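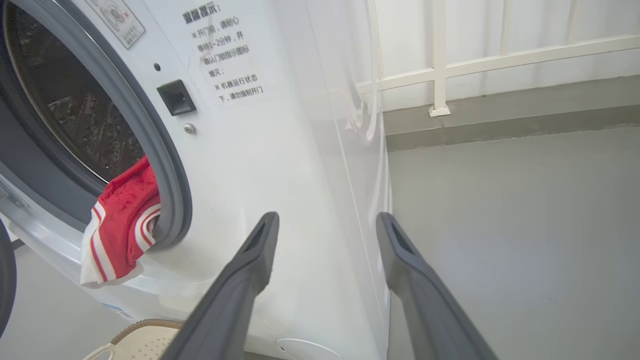 So the laundry robot broke its streak on Saturday, and I have been happily obsessed with the reason ever since! We had 49 clean unloads in a row, then on the next one the arm stopped dead at the washer door, threw a force fault, and sat there with its little amber light blinking. I blamed the gripper pads first (sorry, Svenja). Then Jinfeng read me the notice printed on the front of the machine, right over the latch slot: wait patiently for 1–2 minutes before opening, make sure the door lock icon has gone out, and never force the door while it's running. Guess who had set the wait at 40 seconds.

It was me. Back in November I timed the lock on our old washer, got a nice short number, and hard-coded it. The new one sometimes takes 90, and the arm was pulling on a locked door. Good news: the force limit did exactly what Kenji built it to do, and it let go before anything bent. I love that limit. I argued against it for a week, and he is being very nice about it.

The fix has two parts. The wait is now a full two minutes, and after that the arm gives the door a feather-light test tug. If the door doesn't budge, it backs off and tries again later, and on the third miss it calls one of us over. Dehua also wants the camera to check the lock icon, which would be so much better than a timer, but glare off the panel is giving us fits.

Next up is 100 unloads with the new code. We're at nine!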